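What Hard Water Does to Household Cotton 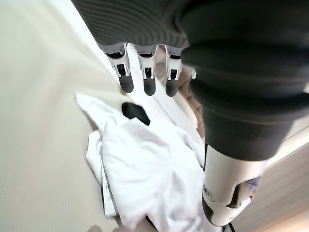
Stelios Kalogeropoulos

Cotton towels and sheets lose their softness well before they wear out. The usual suspects are detergent and heat, and both play a part. In districts with hard supply water, though, the larger share of the stiffness comes from calcium and magnesium left in the fiber after the final rinse.

Cotton is mostly cellulose, and cellulose picks up a slight negative charge in water. Calcium ions carry a positive charge. They attach to the fiber surface and also react with soap to form a gray, waxy solid that does not dissolve. Modern powders contain builders, chiefly zeolites and carbonates, that tie up the calcium before it reaches the cloth. Liquids generally contain less builder, and the difference shows on white goods first.

Seema Rajput has run the textile bench at the Drumora laundry cooperative for six years. Her test is simple. A plain-weave cotton square is washed 40 times on the same program, line dried indoors, and then draped over a narrow post. A soft square hangs close to the post. A stiff one stands away from it, and the angle is recorded.

"People judge a towel with their hands, and hands are inconsistent," she said. "The drape angle gives us a number we can compare in July and again in winter."

Squares washed in untreated supply water stood well clear of the post by the end of the series. Squares washed in softened water with the same powder changed very little. Fabric conditioner brought the angle down in both groups but reduced water uptake, a poor trade for a towel.

Drying matters as well. When wet cotton dries without movement, the thin film of water left between fibers holds them together, and the cloth sets in whatever shape it was hung. Tumbling breaks those contacts as they form. Shaking a line-dried towel before and after drying does part of the same job at no cost.

Dose is the next variable. Most packages print separate amounts for soft, medium, and hard water, and the figures can differ by a factor of two. Athina Gkikas, who services commercial machines in the Alexiou district, finds that most of her customers have never read past the first line. Underdosing in hard water leaves too little builder, and the soap solids settle on the load and on the drum. Overdosing leaves residue of its own, particularly on short cycles with a single rinse.

For cloth that is already stiff, an acid rinse removes much of the deposit. Rajput uses citric acid dissolved in warm water, followed by a full plain rinse. Acid should never be combined with chlorine bleach, as the mixture gives off chlorine gas. Badly affected items may need a second treatment. Elastic trims should be kept out of it.

A whole-house softener addresses the cause. The Vornance unit fitted at the cooperative cost $1125 before installation and uses salt at a steady rate. For a single household, a change of powder and the correct dose should come first.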